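Netham Sarkora Fastpitch Glove, 12 inch

I've been selling softball gear out of my shop in Omport long enough to get picky about gloves, and the Sarkora is the one I keep handing to people who play infield and pitch a little too. I'm Manikandan Mudaliar, by the way, and I coach third base on weekends (badly, ask my team!).

The Sarkora is a 12 inch fastpitch pattern with a closed web and an adjustable wrist strap. The pocket is deep enough that the ball stays put on a backhand, and the fingers are slim, so smaller hands don't swim around in it. I wore mine through 708 innings before I had to touch the lacing -- yes, I keep a notebook. 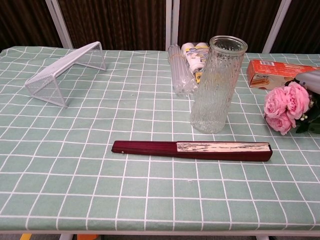 Breaking it in

It comes stiff. Play catch with it for two weeks, a dab of conditioner in the pocket, ball tied inside overnight. Please don't put it in the oven. I've had three of those brought back to me and there's nothing I can do for them.

Sizes and colors

Right hand throw and left hand throw, in tan or black. Lefties, I only get a handful each season, so call first. The older Kong model had a wider heel, and if you loved that one you may find this a bit snug for the first month. My shortstop complained until November and now she won't lend it to anybody.

Ordering

Item number 819. The price is good through June 2009. Relacing is free for the first year if you bought it from me, and you just pay the postage.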